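第4章 桌面供电与线缆安装

适用范围

本章说明 Wutemness 系列升降办公桌的桌面供电、线缆布置和通电检查。桌架组装见第2章,桌面板固定见第3章,控制盒参数设置见第5章。使用 Vasance 双电机桌架的用户,请同时阅读本章4.6节。

开始本章操作前,桌架须已立起并调平,桌面板须已用全部螺钉紧固。桌面板未紧固时不得升降桌架。

4.1 安全须知

警告:布线期间,控制盒电源插头必须处于拔出状态。仅按手控器的锁定键不能切断电源。

警告:不得将插线板串接使用。一张桌子只允许有一根电源线接至墙面插座。

警告:取暖器、电热水壶、激光打印机等大功率电器应直接接墙面插座,不得接入桌面插线板。

注意:桌面插线板的总负载不得超过插线板铭牌标注的额定值。铭牌模糊或缺失的插线板不得使用。

注意:不得用订书钉、铁钉或金属丝固定电源线。线皮有压痕、裂口或变色的,应更换整根线,不得用胶带包裹后继续使用。

注意:升降过程中,桌下不得有人。家中有儿童的,完成通电检查后应启用手控器锁定功能,方法见5.3节。

4.2 所需工具与附件

下列附件装在标有“C”的纸袋中:

线槽,2根
线槽支架及自攻螺钉
过线孔护圈及盖板
自粘式线夹
魔术贴扎带
螺旋护线管

需自备:十字螺丝刀、卷尺、铅笔、中性清洁剂、干布。需要自行开孔时,另备手电钻和55毫米开孔器。

附件袋中的自攻螺钉按桌面板厚度配置。更换为第三方桌面板时,应先测量板厚,螺钉旋入深度须小于板厚3毫米以上。螺钉穿透桌面造成的损坏不在保修范围内。

4.3 规划线缆走向

先规划,后固定。线夹一经粘贴再撕下,粘性会下降,不宜重复使用。

步骤1 将桌子移至最终使用位置。桌面后沿与墙面之间应留出间隙,以免升降时刮擦墙面、窗台或踢脚线。

步骤2 确认墙面插座位置。插座应位于桌子后方或侧后方,不得使电源线横穿通道。

步骤3 将桌面升至最高位。从桌面后沿量至墙面插座,记录该长度,再加上桌下横向走线的长度,即为主电源线的最小需要长度。主电源线长度不足的,应更换适用长度的插线板,不得加接延长线。

步骤4 拔下控制盒插头。后续步骤在桌面停于该高度时进行。

步骤5 在桌面底部用铅笔画出线槽中心线。中心线应避开桌架横梁、控制盒和电机线插口。

步骤6 将强电线(电源线)与弱电线(网线、音频线、视频线)分列中心线两侧。两者必须交叉时,应呈90度交叉,不得长距离并行捆扎。

说明:双显示器配置下,弱电线数量较多,建议弱电线走靠近使用者的一侧,电源线走靠墙一侧,便于日后更换。

4.4 安装线槽与护圈

步骤1 用干布清除桌面底部的木屑和粉尘。有油污的,用中性清洁剂擦拭,待完全干燥后再继续。

步骤2 将线槽支架贴紧中心线,用铅笔标出孔位。

步骤3 预钻导孔。钻头应缠胶带标出深度,防止钻穿桌面。

步骤4 用手动螺丝刀旋入自攻螺钉。不得使用冲击起子。螺钉头与支架贴平即可,过度拧紧会造成滑牙。

步骤5 将线槽卡入支架,听到“咔”声后向下轻拉,确认无脱落。

步骤6 将护圈由上向下压入过线孔。护圈缺口应朝向桌面后沿。盖板暂不安装。

自行开孔的附加要求:

a)孔边缘至桌面板边缘的距离不得小于孔径。
b)孔位不得与桌架横梁重叠。
c)开孔时先从正面钻入,定位钻头从背面露出后,改由背面钻通,以减少板面崩边。
d)切口应用砂纸打磨,并涂封边漆,漆膜固化后方可装护圈。

注意:Tamiru 系列竹制桌面的板芯带有拼缝,开孔应避开拼缝位置。拼缝走向见桌面底部标签。

4.5 布线

步骤1 将插线板置于预定位置,线缆穿过过线孔。先穿插头较大的线,后穿插头较小的线。

步骤2 将各适配器放入线槽。适配器之间应留有散热间隙,不得叠放,不得用泡棉或布料包裹。

步骤3 在线槽出口处用魔术贴扎带收拢线缆。扎带松紧以线缆能用手抽动为宜。

步骤4 将主电源线套入螺旋护线管,沿桌腿外管下引。护线管上端固定在桌面底部,下端固定在桌腿外管下部。两个固定点之间不得再设线夹,以便线缆随桌面升降自由伸展。

步骤5 在桌面底部的固定点旁预留一段松弛线。松弛线不得垂至地面,也不得落入桌腿伸缩管的行程范围。

步骤6 整理桌面上的余线。余线不得紧绕在插线板本体上,不得压在显示器底座或桌面夹具之下。线缆弯曲应平缓,插头根部不得受侧向拉力。

步骤7 安装护圈盖板,所有线缆从盖板缺口引出。 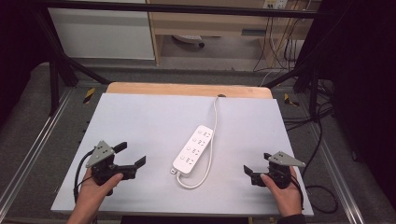 图4-3 四位插线板置于桌面,电源线引向后沿

插线板放在桌面上使用时,应平放,插孔朝上,并远离水杯和花盆。需要固定的,可在底部粘贴双面胶垫,胶垫不得遮挡铭牌和散热孔。

4.6 Vasance 双电机桌架的补充要求

Vasance 桌架的两根电机线接口相同,但左右通道不可互换。接线时,应将带灰色标记环的电机线接入控制盒标有“M1”的插口,另一根接入“M2”。接反时,手控器显示“E07”,桌架不动作。

电机线自带卡扣。插入后未听到卡扣声的,应拔出重插。电机线不得与主电源线装入同一护线管。

搭配 Trendbridge 网关使用时,网关应装在桌面底部远离控制盒的一侧,天线朝下。网关由控制盒的辅助口供电,不占用插线板插孔。

4.7 通电检查

步骤1 目视检查全部线缆,确认无夹压、无扭结、无裸露导体。

步骤2 确认插线板上未接任何用电设备,将主电源线插入墙面插座。

步骤3 将控制盒插头接入供电,等待手控器显示当前高度。

步骤4 按住下降键,使桌面降至最低位,到位后继续按住,直至显示“RST”。松开按键,复位完成。

步骤5 按上升键,将桌面分段升至最高位。每段停下后,检查主电源线和电机线是否绷紧。发现绷紧的,立即停止,切断电源,重新调整松弛线长度。

步骤6 将桌面降至最低位,检查线缆是否触地或被桌腿夹住。

步骤7 重复步骤5和步骤6一次。无异常后,逐个接入用电设备。

说明:控制盒连续运行时间最长可达2分钟,超过后会进入过热保护,手控器显示“HOT”。此时应停止操作,待显示消失后再继续。

4.8 常见故障

手控器无显示:检查墙面插座是否有电,检查控制盒插头是否插紧,检查手控器插头是否完全插入。

升至某一高度后自动回退:多为线缆绷紧触发防夹功能。按4.5节步骤5重新预留松弛线。

桌面两侧高度不一致:执行4.7节步骤4的复位操作。复位后仍不一致的,停止使用并联系售后。

插线板或插头发热:立即切断电源,减少负载。冷却后检查插孔有无变色、变形,有上述情况的应报废更换。

升降时有摩擦声:检查护线管是否与桌腿内管接触,检查线槽是否与横梁相碰。

显示器在升降时短暂黑屏:检查视频线两端是否松动,检查视频线是否与电机线并行。必要时改走另一侧线槽。

4.9 定期维护

每年9月,或每次移动桌子之后,应检查一次线夹和扎带。脱落的线夹应更换新件,原粘贴面须先清洁。

清洁桌面前应拔出主电源线插头。不得向插线板喷洒清洁剂。插孔内有灰尘的,在断电状态下用干燥软毛刷清理。

拆卸移机时,按布线的相反顺序操作。控制盒与电机线应分别贴标签,重新安装后须再次执行4.7节的全部步骤。

本章编写:Gerd Hollmann
技术审核:Safta Costache
下一章:第5章 控制盒参数与手控器设置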